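Evaluation diary, Grisel picking kit, week three

May, 7.40 in the morning. In before the others. The overnight run had stopped at item 284 with a torque warning on the second finger joint. I cleared it, homed the arm and started again with the speed held down to 40 per cent. No repeat of the warning by nine, so I have put it down as unexplained and copied the log into the shared folder under today's file.

Remedios rang from Otmont at half past nine to ask whether we are going to buy. I told her the same as last week: the picking is good, the paperwork is poor, and the price of the service plan is hard to judge until someone tells us what it covers. Their quotation gives a yearly sum for "support and model updates". It does not say how many updates, or whether we may refuse one. At Lins they took an update in the middle of a job and lost two days putting the grasp settings back. I want a line in the contract that lets us stay on a fixed version for as long as we like.

Godelieve Vandenberghe at the supplier has promised a revised draft. She has been quick with technical questions and slow with anything to do with money. I have stopped combining the two in one email.

Spent the rest of the morning on the manual. Section four still gives the finger replacement in the wrong order: it has you refit the base screws before the finger is seated, and the finger will not then go home. Charito found this on her first day and wrote the correct order inside the cover in pencil. The calibration section is better. The figures match the software, the steps are numbered, and the whole procedure took me 24 minutes from a cold start, against the 30 given. The error table at the back is missing four of the codes we have met so far. I have sent these to Godelieve twice.

Lunch at the desk. Wrote up the suction comparison, as Kátia wants it for her own report. Short version: suction is faster on boxes and flat lids, and useless on anything with holes or deep ribs. The fingers are slower on everything and fail less. For a line that handles one product I would choose suction without much thought. For returns, where the next item could be anything, I would take the fingers and accept the lower rate.

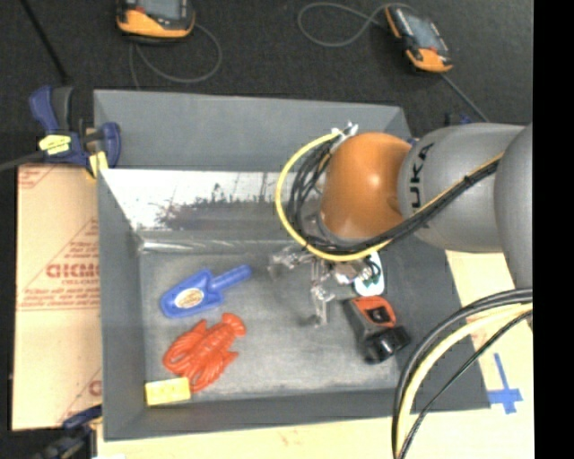
Mixed items are the part of the kit I came to test, and the afternoon went on them. The brochure claims the grasp planner needs no model of an item beforehand, and for simple shapes I have found no reason to doubt it. What I do doubt is the ranking. The planner scores each candidate grasp and takes the highest, with a clear preference for large smooth faces near the middle of an item. The blue scoop is a fair test of that, with a broad blade at one end and a ridged cylindrical handle at the other. A person would go for the handle. The planner gave the blade the higher score on most of the attempts I logged, and the lobster, all limbs and claws, got low scores everywhere except the body. I would like a setting to weight handles or narrow sections, and there is none in the basic licence. Angelica Tan thinks it exists in the developer version. That costs extra, and so far I have not been able to find out how much.

Clear fingers: the supplier lists these as an option. I have asked for the wear figures and for the price of a spare set. I also want to know how the depth camera copes with them when they pass over an item, and whether the software masks them out or simply waits for the arm to clear. The manual is silent on this.

Cable routing needs another look before we sign off the mechanical side. The installation sheet has one drawing for it, with no bend radius and no spacing for the ties. I have written to ask for both.

4.50. Charito wants to repeat the low-light series tomorrow with the blinds down. Agreed, provided the speed stays at 40 per cent until we have an answer on the torque warning.

Endville have asked for a demonstration. Told them after the contract draft, and to bring their own items. Backup started at 5.15, controller left on.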